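Home | About us | News | Open days | Contact

Callano opens its Drundville workshop to visitors

Callano welcomed up to 90 people to its Drundville workshop in May for an open day on robot handling. Guests came from local colleges, small manufacturers and the housing estate next door.

The main demonstration ran at 2 o'clock in the Buckley room. Staff worked with hand-held grippers at a table, picking up and setting down everyday household items. Recordings of this kind of work are used to train the Trudberg arm, which Callano is developing for use in kitchens and care homes.

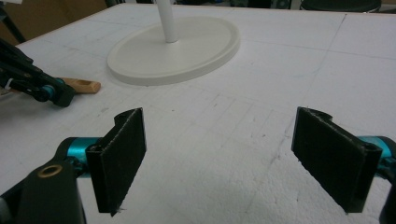
Hand-held grippers at work on a foam board marked with pencil lines, with a white stand behind.

Visitors were then invited to try the tools for themselves – most needed a few goes before they felt at ease with them.

"People expect to see a finished robot," said Brian Massawe, who leads the handling team. "We wanted to show the slow part as well. Someone has to do each job by hand, many times over, before the arm can learn it."

The team has recorded 74 different tasks so far and plans to add more over the summer, starting with laying a table and putting away cutlery.

Callano will hold another open day in the autumn. Places are free but must be booked through the Open days page. Schools wishing to bring a group should contact the Drundville office first.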